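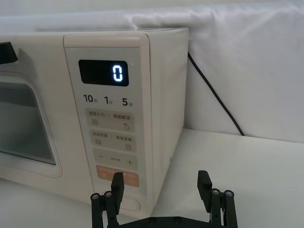 Who gets the water last

Irrigation on the Billa branch canal is shared by rotation. Each outlet is opened for a fixed turn, and the order of turns runs from the head of the canal to the tail. On paper every holding receives the same depth of water per hectare. In practice the holdings at the tail have been short in most seasons, and the shortage is worst in May, when rice nurseries at the head are being flooded.

The branch serves 1000 hectares. It was designed for wheat and fodder, with a full turn every 6 days. Rice needs standing water, so growers near the head have widened their outlets or added pumps, and the turn at the tail has stretched to eight days. Seepage adds to the problem. The lower reach is unlined and crosses sandy ground below the village of Thân, where losses are higher than in the clay section upstream.

Growers at the tail have asked for two changes. The first is that outlets be rebuilt to their approved width and fitted with a fixed steel sill. The second is that gauge readings be posted at the Thân regulator each morning, where anyone can check them.
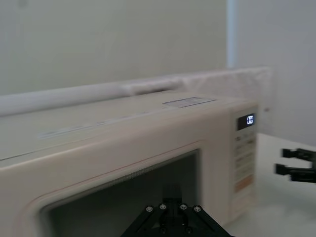
The irrigation office accepts the second request but has been slow on the first. Rebuilding an outlet means closing the branch, and the annual closure is already used for silt clearance. Gostix, the contractor that holds the clearance work, has priced the outlets separately. Nearly 100 would need attention.

A trial with Kotix level recorders has begun at the head and tail gauges. The recorders log the water level but do not measure flow, and the rating tables used to convert one to the other date from before the last desilting. Until the tables are revised, the two sides will go on quoting different discharges for the same canal.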